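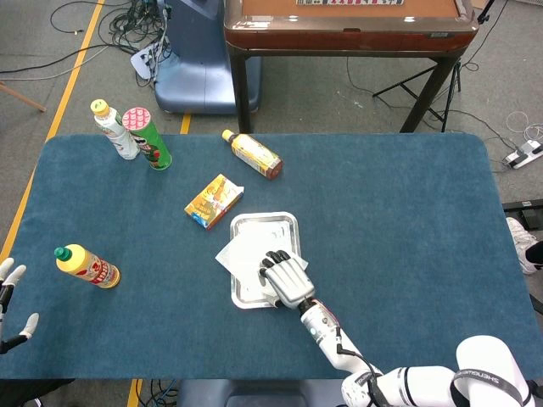 Sem um limite de força escrito no papel, cada laboratório inventa o seu, reclamou Graciela Cabral logo na abertura da consulta sobre robôs que trabalham em mesa, e o resto da manhã girou em torno disso.

Dezembro, 11h40 | Por Nahuel Maldonado
Tempo de leitura: 2 min
Imprimir | Enviar por e-mail

O rascunho do guia de boas práticas, redigido pela Pruscombe, tem 12 páginas e vale para tarefas domésticas com mãos de vários dedos: limpar, dobrar, guardar. Adesão voluntária, por enquanto. Pontos principais: força de contato declarada antes de cada sessão, área de trabalho marcada no chão, parada de emergência ao alcance de quem acompanha. Cabos fora da passagem. Registro de toda interrupção, mesmo as curtas.

A Stostutis quer mais. Pede que o operador faça pausa a cada 60 minutos e que a troca de turno fique anotada. Já a Fesow acha o texto pesado demais para equipes pequenas e propôs retirar 3 itens, entre eles o registro das interrupções. Não houve acordo.

Valentina Tapia, relatora, disse que a marcação no piso fica. "Isso não se negocia, o resto a gente conversa." Faltou definir quem fiscaliza, e tambem o que acontece com laboratório que assina e não cumpre.

Comentários por escrito até o fim de janeiro. Nova versão sai depois, sem data. A Quezada, que pediu vista do anexo sobre treinamento, ainda não respondeu à reportagen.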